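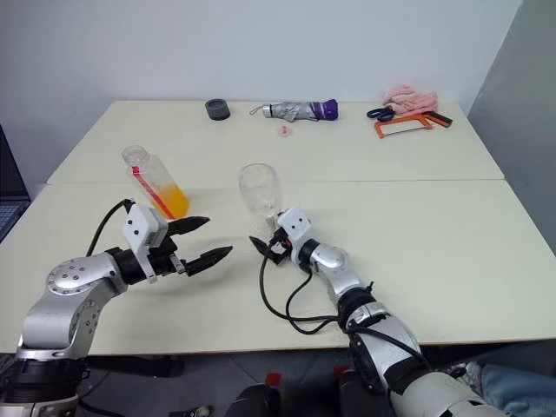 February 7, 2018

Day three with the Nanivau kit and I'm starting to get fond of it, which is worrying when I'm meant to be the one finding fault. Jouko Rantala wants my notes before he signs anything, and Lindska want an answer from Jouko, so there's a bit of a queue of people being polite to each other by email. I did the drinks job this morning – wine glass in the right gripper, bottle of orangey stuff over on the left – because it's the one in the brochure and I wanted to see how much of the brochure was true. The stem was what I'd been fretting about all the way in on the train. I'd brought my own gloves and everything! Anyway, the glass is still a glass and I'm writing this with all my fingers.

What I like: the teaching. You take it through the job, save it, give it a name, and that's your lot. I had 28 saved by lunch, mostly with silly names I shall have to change before Jouko sees them. The manual is 112 pages and I've read perhaps a dozen, mainly the bits about stopping it in a hurry.

What I don't like: the cables. They loop about all over the place and I kept wanting to tuck them in like a shirt. Ojala do clips for theirs (I remember from the demo in September, when I got lost looking for the car park and missed half the talk). I've put it in the notes in capitals. Also the support line, where I was on hold for 36 minutes and then got a very nice lad who had to ring me back.
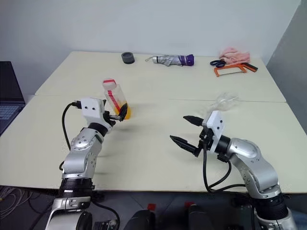
Left arm on the bottle, right arm with its gripper open.

I tried to think what we'd want from it at Duditstead, and it's the fiddly bits and bobs, not drinks. So I was glad to have the umbrella and the scissors and the hacksaw along the back, and that awful pink towel. Soft things next, I think. I've written 'towel??' on my list and underlined it twice. The clear plastic bag could be a pig too, I had trouble spotting it against the table myself.

The price still bothers me. The hire is for 30 days and then you either buy or send the lot back at your own cost, and I can't find anywhere who pays if a finger gets bent. Must ask. Must also ask whether the training day is per person or per site, because Jouko thinks one and I think the other and we were both very sure of ourselves on the phone.

Home late, beans on toast. Back in at nine tomorrow, and remember the extension lead.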